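Home | Robots | Materials | Ask us | Quiz

How do you compare two robot grippers?
17 Jul 2022 - by the Jillis science desk

A gripper is the part of a robot that takes hold of things. It does the job of your finger and thumb. Grippers differ in size, in weight and in how hard they squeeze, so engineers test them before choosing one.

At the Nava workshop, two grippers called Anotex and Silari were tried on the same jobs. Each one had to pick up an item, move it and let go. A gripper can be worn on a person's hand for this kind of test. The person does the moving, and the gripper does the holding.

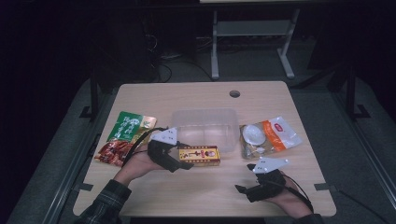

Shopping is useful for testing because packets behave differently. A small cardboard box has flat sides and keeps its shape. A bag bends when it is squeezed, so the jaws must close further before they have a firm hold. Clear plastic is hard for cameras, as light passes through it.

Small dots on a marker plate help a computer work out where a gripper is and which way it is tilted. The computer needs to see several dots at once - one is not enough to show tilt.

The workshop made 2000 tries in all. Anotex held on in 833 of its 1000, and Silari in almost as many. Silari was better with bags and worse with boxes. The next tests are planned for October.

Comments (3)

gluestick: What happens if it squeezes too hard?

Jillis desk: The packet gets crushed. That counts as a miss.

maths_fan_70: So Anotex missed 167.

Back to top | Next: Motors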